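2025-03-10

Budget notes, second pass. The first version of this plan was one line in a spreadsheet that said "arm + GPU", and it did not survive contact with the quote from Tremik.

The goal has not changed. I want a kitchen manipulation setup in the back room at Triresgate that can clear a sink: dishes out, scraps out, nothing broken. What has changed is the order of purchases. Simulation comes first, the arm second, and real plumbing last or never.

Current list, in order of commitment:

- Workstation with 128 GB of RAM. Ordered.
- Two depth cameras. Picked out, not ordered.
- One arm, table mount, with a parallel gripper. Waiting on a revised quote.
- Spare finger pads, 20 pairs. Cheap, and I will go through them.
- Bench, power strip, emergency stop. Bench is already here.

The workstation went first because the sink scenes are where most of my hours go, and the old machine was swapping to disk as soon as I ran more than 3 of them in parallel. A sink is an awkward workspace. The deep basin has walls that limit the approach angle of the wrist, the faucet takes up space exactly where the elbow would like to be, and a mug standing on a plate means the plate cannot be picked first. All of that can be measured in simulation before paying for reach I may not need. 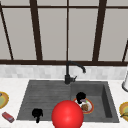

Gisela Buschmann wrote back that I was pricing the wrong thing: the arm is a one-time cost, but the gripper is what gets replaced, and she would put the money into a second gripper before a second camera. She also asked whether the Tremik quote included the mounting flange. It did not.

I have partly taken the advice. The second gripper is now on the list, and the second camera has moved to the next round. I am keeping one camera on the bench side, looking down into the basin, and will accept the blind spot behind the faucet for now. If the simulated runs with a single view are clearly worse, the order flips back.

Payload was the other open item. A plate and a mug together are light, and an arm rated for 2 kg should cover everything I plan to lift, gripper weight included. The next size up costs more, needs a stiffer bench and draws more power. I see no case for it yet.

Lead time on the arm is up to 3 months, so the revised quote needs an answer before the end of March. Engelhardt has a used unit of the same size, without a controller. I have asked what a controller alone would cost and will add the figure to the sheet when it arrives.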